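4. 아침 식탁에서 물건이 자리를 잡는 방식

4.1 토스터부터 이야기하자

앞 절에서 일기 기록을 어떻게 모았는지 길게 썼으니 이제 내용으로 들어가 보겠다. 기록지 134장을 펼쳐 놓고 처음 든 생각은 좀 민망하게도 "다들 토스터 얘기를 왜 이렇게 많이 하지?"였다. 우리는 원래 그릇 이야기를 기대했다. 스키르켁스(Skirkex) 연구 계획서에도 그렇게 적혀 있고, 접시와 컵이 식탁 위에서 어떤 순서로 나타나고 사라지는지가 본래 질문이었다. 그런데 린드뷔(Rindby)의 참여 가구들이 써 준 글을 읽어 보면 접시는 거의 지나가는 말로만 나온다. 접시는 그냥 꺼내고, 먹고, 씻는다. 토스터는 다르다. 사람들은 토스터를 어디에 두어야 할지 고민하고, 옮기고, 후회하고, 가족과 다툰다(정말로 다툰다. 어느 가구에서는 한 주 내내 이 이야기만 적어 주셨다).

나는 이걸 '머무는 물건'과 '지나가는 물건'의 차이로 부르기로 했다. 팔로마 마르케티(Paloma Marchetti)는 이 이름이 너무 시적이라며 초고에서 두 번이나 줄을 그었는데, 더 나은 말을 찾지 못해서 그대로 간다. 머무는 물건은 식사가 끝나도 표면 위에 남아 있을 수 있는 물건이다. 지나가는 물건은 남아 있으면 누군가 잔소리를 하는 물건이다. 무게나 크기와는 별로 상관이 없다. 커다란 냄비도 지나가는 물건이고, 손바닥만 한 소금통은 대개 머무는 물건이다.

토스터는 이 둘 사이에서 왔다 갔다 한다. 전선이 있으니 벽 가까이에 있고 싶어 하는데, 빵은 앉은 자리에서 바로 꺼내 먹어야 맛있으니 사람은 토스터를 자기 쪽으로 끌어당기고 싶어 한다. 그 줄다리기가 식탁의 모양을 꽤 많이 결정한다. 그림 1 같은 배치가 우리 기록에서 제일 자주 만나는 유형이다. 토스터가 가로로 눕듯이 놓이고, 조작하는 쪽 끝에 손이 들어갈 틈이 있고, 접시가 바로 그쪽에 온다.

그림 1. 흰색 2구 토스터와 옅은 민트색 둥근 접시.

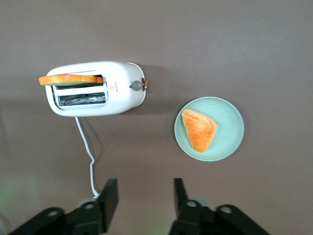 여기서 내가 제일 재미있게 본 것은 레버의 방향이다. 참여자들에게 "토스터의 앞은 어디인가요?"라고 물으면 답이 시원하게 갈린다. 어떤 분은 슬롯과 나란한 긴 옆면이 앞이라고 하고, 어떤 분은 레버가 달린 짧은 끝이 앞이라고 한다. 긴 면을 앞이라고 보는 분들은 토스터를 벽에 나란히 붙여 놓는다. 보기에는 단정하지만 레버를 누르려면 손이 옆에서 들어가야 하고, 그러면 그 옆자리에는 키 큰 물건을 둘 수가 없다. 짧은 끝을 앞이라고 보는 분들은 토스터를 벽에서 튀어나오게, 그러니까 코를 내밀듯이 놓는다. 누르기는 편한데 식탁의 깊이를 다 잡아먹는다!

나는 개인적으로 첫 번째 편이었다. 이 연구를 시작하기 전까지 우리 집 토스터는 늘 벽에 붙어 있었고, 레버 옆에는 잼 병이 있었고, 나는 매일 아침 잼 병을 치우고 레버를 누르고 잼 병을 제자리에 돌려놓았다. 그걸 몇 년이나 하면서 한 번도 이상하다고 생각하지 않았다. 면담 중에 어떤 참여자가 똑같은 이야기를 하기에 속으로 웃었는데, 집에 가서 그대로 또 잼 병을 치우고 있는 나를 발견했다. 자료 해석에 이런 경험이 섞여 들어갔다는 점은 밝혀 두는 편이 낫겠다.

접시의 위치는 레버를 따라간다. 오른쪽 끝에 레버가 있으면 접시도 오른쪽으로 가는 경우가 많았다. 손이 이미 그쪽에 가 있으니 당연한 이야기처럼 들리지만, 크룸 부크체비치(Krum Vukčević)가 처음 세운 가설은 반대였다. 크룸은 접시가 앉는 사람 쪽, 즉 의자 바로 앞에 먼저 놓이고 빵이 거기까지 날아간다고 보았다(원문 그대로 "날아간다"고 썼다). 기록을 보면 그런 집도 있기는 하다. 다만 그런 집에서는 부스러기 이야기가 훨씬 많이 나온다. 빵이 공중에 오래 떠 있을수록 식탁 한가운데에 부스러기 길이 생기고, 그 길을 닦는 사람이 정해져 있고, 그 사람은 일기에 그 사실을 꼭 적는다.

빵을 꺼내는 동작도 짚고 넘어가야 한다. 튀어 오른 빵을 바로 집는 사람이 있고, 슬롯 위에 걸쳐 둔 채 버터를 찾으러 가는 사람이 있다. 나는 이걸 '걸쳐 두기'라고 표시해 두었다. 걸쳐 둔 빵은 토스터를 잠깐 동안 그릇으로 바꿔 버린다. 토스터 윗면이 받침이 되는 셈인데, 이 잠깐의 시간이 의외로 여러 일을 한다. 그 사이에 접시가 나오고, 칼이 나오고, 누군가 냉장고 문을 연다. 참여자 한 분은 빵을 토스터에 기대 두지 않으면 "아침이 시작된 것 같지 않다"고 쓰셨다. 분석에 쓸 수 있는 문장인지 한참 고민했는데, 너무 좋아서 뺄 수가 없었다.

4.2 전선은 아무도 그리지 않는다

두 번째로 놀란 것은 전선이다. 면담 때 종이를 드리고 식탁을 위에서 본 모양으로 그려 달라고 부탁했는데, 토스터를 그린 분들도 전선은 거의 빼먹었다. 그런데 말로 불편한 점을 물으면 전선이 제일 먼저 나온다. 컵이 걸린다, 신문이 안 펴진다, 닦을 때 들어야 한다. 그림에는 없는데 말에는 있는 물건이다. 마르케티는 이것을 '말 속에만 있는 물건'이라는 항목으로 따로 묶었고, 거기에는 전선 말고도 행주 자국이나 햇빛 같은 것이 들어 있다.

전선을 다루는 방법도 집집마다 달랐다. 끈으로 묶는 집, 토스터 밑에 밀어 넣는 집, 그냥 구불구불하게 놔두는 집. 묶는 집은 토스터를 잘 옮기지 않는다. 풀기가 귀찮기 때문이다. 놔두는 집은 토스터를 자주 끌어당기고, 그래서 전선이 더 구불구불해진다. 어느 쪽이 먼저인지는 우리 자료로는 알 수 없다. 전선을 놔두니까 토스터가 움직이는 것인지, 토스터를 움직이는 사람이라서 전선을 놔두는 것인지. 크룸은 성격 문제라고 단언하는데 나는 콘센트 위치 문제라고 생각한다. 이 대목은 초고를 돌려 읽는 내내 합의가 안 돼서 두 의견을 다 적어 둔다.

한 가지 덧붙이자면, 식탁 표면의 색이 전선에 대한 불만과 관계가 있을 것 같다는 인상을 받았다. 어두운 상판에 흰 전선이 지나가면 눈에 확 띄고, 밝은 상판에서는 덜 거슬린다고들 한다. 다만 상판 색을 처음부터 체계적으로 기록하지 않아서 이건 정말 인상일 뿐이다. 9월에 예정된 후속 면담에서는 질문지에 넣기로 했다.

4.3 상자가 오면 식탁이 바뀐다

이제 수납 이야기다. 솔직히 이 절은 계획에 없었다. 아타나시아디스(Athanasiadis) 가게에서 파는 작은 상자와 선반들을 참여자들이 자꾸 언급해서, 결국 나도 직접 가서 한참을 구경했다. 주인아저씨는 철망 제품이 나무 제품보다 훨씬 잘 나간다고 했다. 왜냐고 물었더니 "안이 보이니까"라고 했다. 이 짧은 대답이 이 절 전체의 출발점이 되었다.

참여 가구에서 상자를 식탁에 들이는 계기는 거의 비슷하다. 머무는 물건이 너무 많아졌다고 누군가 느끼는 날이 온다. 그러면 상자가 온다. 처음 며칠은 모든 것이 상자 안에 들어간다. 그러고 나면 상자 옆에 다시 물건이 생긴다. 한 달쯤 지나서 다시 물어보면 상자 자체가 머무는 물건이 되어 있다. 웃기지만 꽤 일관된 흐름이었다.

우리는 상자를 벽의 재료로 나누어 보았다. 사방이 막힌 것, 사방이 철망인 것, 그리고 둘을 섞은 것(그림 2). 처음에는 높이나 칸 수로 나누려 했는데, 그렇게 하니 참여자들이 말하는 방식과 전혀 맞지 않았다. 사람들은 상자가 몇 칸인지보다 밖에서 안이 보이는지를 먼저 말한다.

그림 2. 나무판과 철망을 섞은, 한쪽이 열린 상자형 구조.
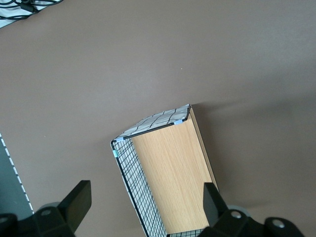
섞은 유형을 따로 떼어 놓은 데에는 면담에서 나온 말들이 결정적이었다. 참여자들은 이런 상자를 두고 "앞뒤가 있는 상자"라고 했다. 사방이 같은 상자는 어떻게 돌려 놓아도 상관없지만, 재료가 섞이면 어느 면을 사람 쪽으로 둘지 골라야 한다. 그림 2의 것만 해도 밝은 나뭇결의 넓은 판이 있고 그 왼편으로는 가는 검은 철사의 촘촘한 격자가 붙어 있어서, 어디서 보느냐에 따라 꽤 다른 물건처럼 느껴진다. 나무 쪽을 의자에 향하게 두면 가구 같고, 철망 쪽을 향하게 두면 주방용품 같다고 하신 분이 있었는데 나는 이 구분이 아주 마음에 든다. 격자의 크기도 한몫한다. 같은 그림에서 위쪽 끝의 면에는 검은 선이 훨씬 성기게, 큼직한 네모꼴로 지나간다. 촘촘한 격자 뒤에 있는 것은 '가려진 것'이고 성긴 격자 뒤에 있는 것은 '보이는 것'이라고 사람들은 말한다. 둘 다 구멍이 뚫려 있는데도 그렇다.

그럼 무엇을 가리고 무엇을 보이게 두는가? 여기서 머무는 물건과 지나가는 물건의 구분이 다시 쓸모가 있다. 차 봉지, 꿀, 작은 양념병처럼 원래 머물러도 되는 것은 보이는 쪽에 둔다. 영수증, 고무줄, 건전지, 쿠르코스포르트(Kurkosport) 할인권처럼 식탁에 있으면 안 되는데 있는 것은 가려지는 쪽으로 간다. 할인권은 정말 여러 집에서 나왔다. 2,000원짜리 할인권이 유효 기간이 지난 채로 상자 바닥에 깔려 있다는 이야기를 면담마다 들었다. 버리지 않는 까닭을 물으면 다들 조금 생각하다가 웃는다.

상자와 토스터의 관계도 적어 둔다. 상자가 들어오면 토스터가 밀린다. 예외가 별로 없다. 토스터는 벽 쪽에 있고 상자도 벽 쪽에 있고 싶어 하는데, 상자는 한번 채워지면 무거워서 잘 안 움직인다. 그래서 움직이는 쪽은 늘 토스터다. 토스터가 밀리면 레버 옆의 손 자리가 좁아지고, 접시가 갈 곳을 잃고, 앞에서 말한 부스러기 길이 새로 난다. 상자 하나가 부스러기의 위치까지 바꾼다는 말을 했더니 마르케티가 과장이라고 했다. 나는 2018년 3월 6일자 기록지를 보여 주었다. 상자를 들인 바로 다음 날 아침에 쓴 것인데, 첫 줄이 "오늘은 빵가루가 의자 위에 있다"였다.

4.4 몇 가지 유보

위의 구분들은 모두 아침 시간에 한정된 이야기다. 저녁의 식탁은 우리가 거의 보지 못했고, 몇 안 되는 저녁 메모를 보면 토스터는 배경으로 물러나고 상자가 오히려 중심이 되는 듯하다. 우편물과 숙제가 그리로 모인다. 또 린드뷔의 집들은 벽에 붙은 식탁이 많아서, 방 한가운데에 식탁을 두는 집에서는 '벽 쪽'이라는 말 자체가 성립하지 않을 수도 있다. 크룸은 이 경우 토스터가 아예 식탁을 떠나 조리대로 간다고 예상한다. 나는 멀티탭이 식탁 다리를 타고 올라온다에 한 표를 던졌다. 다음 절에서는 참여자들이 그린 평면도를 놓고 이 문제를 조금 더 따져 본다.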